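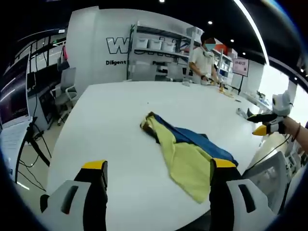 Sharing stuff without losing friends (or your good skillet)

I share a garage, a chest freezer and most of a kitchen with two other households, and the question that comes up more than any other is "wait, whose is this?" We've been at it long enough that I have opinions!

Mark things the day they come in. I use paint pens on tools and a dab of nail polish on the bottom of pans (it does wear off in the dishwasher, so touch it up now and then). Each household has a color. We tried initials first, but Finn Kettler and my brother-in-law have the same ones, and for a whole April both of them were sure they owned the same socket set. Colors fixed that.

Write down what's joint. If three of you chip in for a pressure washer, put it on paper: who paid what, where it lives, and what happens if someone moves away. Ours cost $595 and the note about it is half a page, taped inside the garage cabinet door. We agreed that whoever leaves gets bought out at half of what they put in. You might pick something else, just pick it before anybody starts packing boxes.

Keep a borrowing sheet on a clipboard, with a pencil on a string. I know there are apps, and we had a shared spreadsheet for a while, but you don't open a spreadsheet with sawdust on your hands. Name, thing, date out, date back, done.

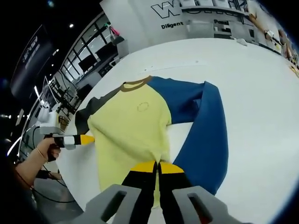
Page last changed: Sep 1, 2026

Give consumables their own rule. Sandpaper, screws, dish soap, freezer bags: we quit trying to say whose was whose and each household puts $13 a month in a coffee can. Blades and drill bits are still personal, and if you snap one you replace it with the same kind.

For the freezer, go by shelf or basket. Masking tape and a marker stick fine if you tape the container while it's still dry and at room temperature, then freeze it. Anything with no name and no date goes on the top shelf for 30 days, and after that it's soup. Napaporn Ongart lost some very nice dumplings that way and has labeled everything since, including ice.

Photograph the expensive things with the serial number showing and keep the receipt with the photo. Do it for the joint stuff too, and send a copy to everyone, so it isn't all sitting on one person's phone.

And return things clean! Wipe the mower deck, empty the shop vac, coil the extension cord loosely so it doesn't kink. If something quits while you've got it, say so the same day, even if it was on its last legs already. I still owe Finn a caulk gun.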